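Trumstead Open Day: Mostly Rules, Some Robots
Posted in Visits, March

The bus to Trumstead drops you at a gate with 15 signs on it. I read them all, because the gate was locked and there was nothing else to do. Hard shoes, no scarves, no food, no leaning. Once inside you get a visitor badge and a printed card that repeats the signs in smaller type.

Our guide was Valentin Hubmann, head of working practice, a title he pronounced with real affection. He started us in the big hall, where two arms were packing boxes behind a fence. We watched for 3 minutes. Then we spent half an hour on the fence. It has a gate, the gate has a lock, the lock has a key, and the key has a form. Whoever goes in carries the key in a pocket, so the arms can't be started with a person inside. Someone in our group asked what happens if you forget to sign the form. Hubmann looked at him the way my dentist looks at me.

The Krajewska room next door is where people show the machines how to handle soft goods. The house rules hang by the door and they're good ones, I'll admit. Clear the table before each take. One object, laid flat, in the middle. Start and finish with both hands in view. A spoiled take gets logged as spoiled, with the reason, and no one is allowed to tidy it up later. They want 3,000 clean takes before the Pena review, and they had 300 when we came by. Hubmann called this "on schedule." I didn't ask whose.

Trendard, who supply the training slides, also supplied the coffee. It met the minimum requirement. 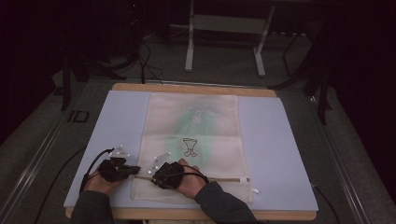 Visits, p. 15

The pouch with the goblet on it got more careful handling than anything I own. Both gloved hands were at the zipper strip, one at the left end and the other a little right of the middle, bare fingertips on the cloth. Glove fit has its own page in the binder: snug on the back of the hand, markers facing out, cables kept clear of the work.

I asked Hubmann which rule gets broken most. "Breaks," he said. People skip them when a session is going well, so there's now a timer, and a rule about the timer.

The shop by the exit sells mugs. Visitor badges go in the box on the left, and the card is yours to keep.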